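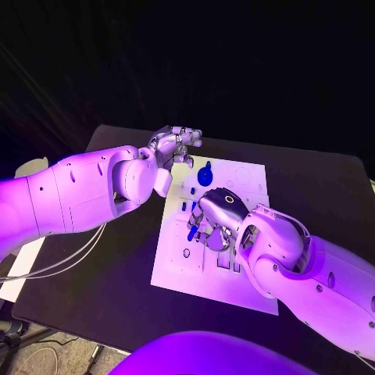

Re: [smallshops] Outline sheets for parts kits, has anyone gone back?

Povilas Rätsep wrote in April:

> We switched all our clock and music box kits to outline sheets this winter and I would not go back. Every part gets its shape printed on a white sheet, the part sits on its shape, and if a shape is empty you are missing a part. Simple as that. We used to send out kits with something missing all the time. With the sheets it has stopped.
>
> We got ours through Flinesetti, who will draw the outlines for you if you mail them one of each part. Total for our line was 3,950, including the redo on the two big kits. Sounds like a lot until you add up what you spend on mailing people one forgotten screw.
>
> I think every shop on this list should be doing this. Happy to send files.
>
> Povilas

Povilas, thanks for writing it up, and I do want the files if the offer stands. I'm less sold than you are, though, and I'd like to say why before Ivars goes and orders a set for Prarkov.

First, "it has stopped." Stopped since when, and out of how many kits? If you send out 15 kits a week and one in a hundred used to be short, you could go a good while with no complaints and no sheets either. I'm not saying the sheets do nothing. I'm saying a quiet winter is a quiet winter. Did you write down the short kits before you switched? We did, more by accident than anything, because Viera keeps every complaint email in one folder. Last year we packed 829 kits of the small pump model and had complaints on 127 of them. I was ashamed of that number when I saw it. Then Viera read through the folder and most of them weren't missing parts at all. They were wrong parts: the short spacer where the long one should be, the left bracket twice and no right bracket. A few were people who hadn't looked inside the inner bag.

An outline sheet helps with the first kind. For the wrong-part kind I have real doubts. Our two spacers are the same width across and differ only in height. Seen from above they have the same outline, and the outline is all a sheet knows about. Put the short one on the long one's circle and it looks perfect. You can print "LONG" next to it, sure. We have "LONG" printed on the bin too, in letters you could read from the parking lot, and people still reach into the other one.

Second, what does the sheet do to the pace? Vaida tried a homemade version for a while, marker on the back of a poster, and her complaint was that small round things don't stay where you put them. You nudge the table, a peg rolls, and now you have an empty shape and a part on the floor. She ended up cutting holes in foam from Zamora, which held everything nicely and took her most of a month of evenings. Then the supplier changed the peg by a hair and none of it fit. A paper sheet at least forgives that. So there's a trade: flat sheets are cheap to change and hold nothing, cut boards hold everything and are a pain to change. Your message talks as if there were one kind of sheet and one price.

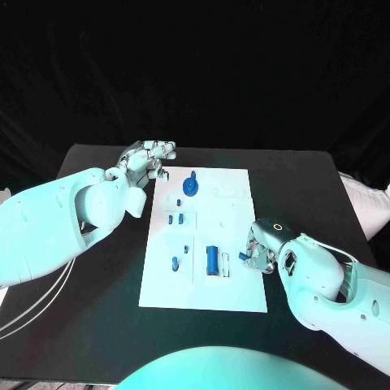
*Blue parts on a white sheet with gray printed outlines.*

Third, and this is the one that bugs me, I don't think the outlines are what fixed your kits, if they got fixed. When you set up the sheets you had to take every kit apart, look at every part, argue about which ones belong, and redo the lists. Anybody who did that with a pencil and a pad would probably see fewer short kits too. We redid our lists two summers ago with no sheets of any kind and the complaints dropped for a while. Then they crept back up. If yours are still down a year from now I'll take that seriously.

So here's what I'd want to see before spending Flinesetti money:

- short kits and wrong-part kits counted separately, before and after
- the same people packing both times (you mentioned Agnese started in January, and if she's as careful as she was at Fesadov then you may be giving the paper credit for Agnese)
- what happens when a part changes, and who redraws the outline
- how long one kit takes with the sheet and without

None of that costs anything except some patience. I'd even settle for one kit done both ways for two weeks.

What we're doing in the meantime is dull. We weigh the closed bag. It catches a missing bracket every time and misses the tiny washers completely, and Viera hates the scale with a passion. I'm not recommending it. The washers now come from the supplier already bagged in sets, and that did more for us than the scale did.

Ivars, if you do order, please get one kit's worth and not the whole line. And keep the old bins labeled until you're sure.

Povilas, could you send the file for the smaller clock kit? That's the closest to what we pack. PDF is fine, our printer chokes on everything else. Also, what paper are you using? Ours curls at the corners by lunchtime, and I'd guess that matters if there are round parts on it.

One more thing, on the cost. Does the 3,950 include Flinesetti's charge for later changes, or is that billed each time? Their page doesn't say and they haven't answered my email.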